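Planning the second arm
5/29/19

Last October I wrote that one robot arm was enough for our small workshop in Surnau. I must correct myself. Selina Widmer wants a second one before winter, and I have the task to make the budget.

The arm itself is the easy line. Varis sent me an offer in two days, and the price was the same as last year. The difficult lines are the small ones. Spare fingers for the gripper cost 111 each, and we need two pairs. The cable set is 807 — I asked twice if this was a mistake, and it was not. Then comes the training, which Plattner sells only for a full group, so we would pay for seats that stay empty.

Alois Gruber told me to put the delivery time in the table too, next to the money. Varis says 16 weeks. Piris says 18, but with the mounting plate included. I had never thought of weeks as a cost, but he is right, and now there is a column for it.

I still have not decided between the two. My feeling goes to Varis, my table goes to Piris. I will ask both for a loan unit first and write again when I have their replies. 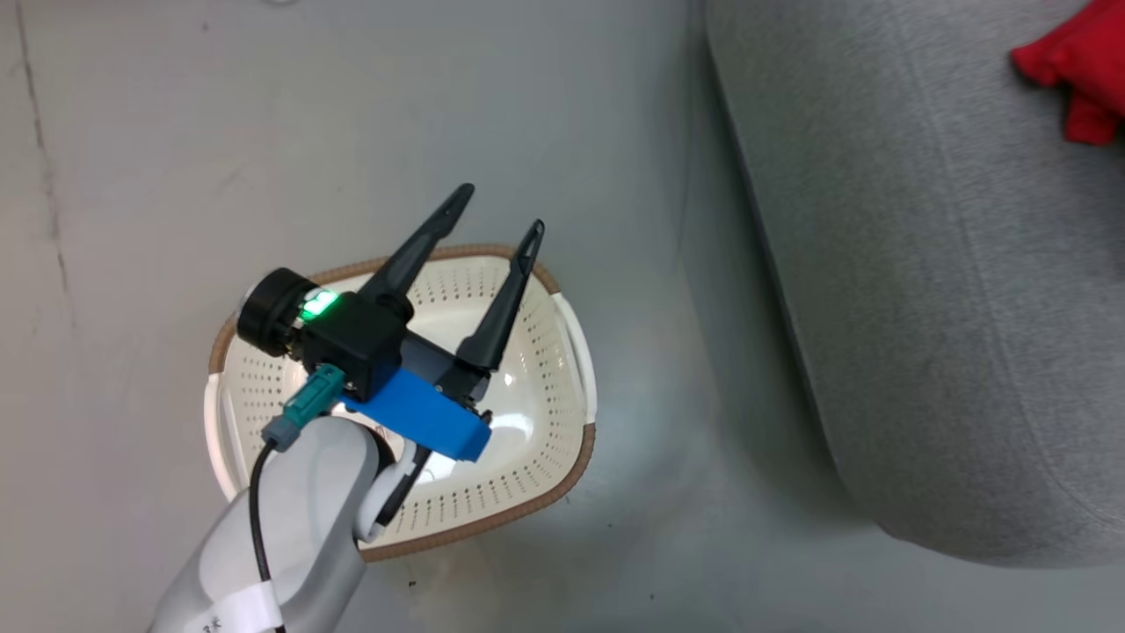 Should spare fingers be ordered together with the arm?
I would order them together, so that they come in the same delivery and you pay the shipping only once.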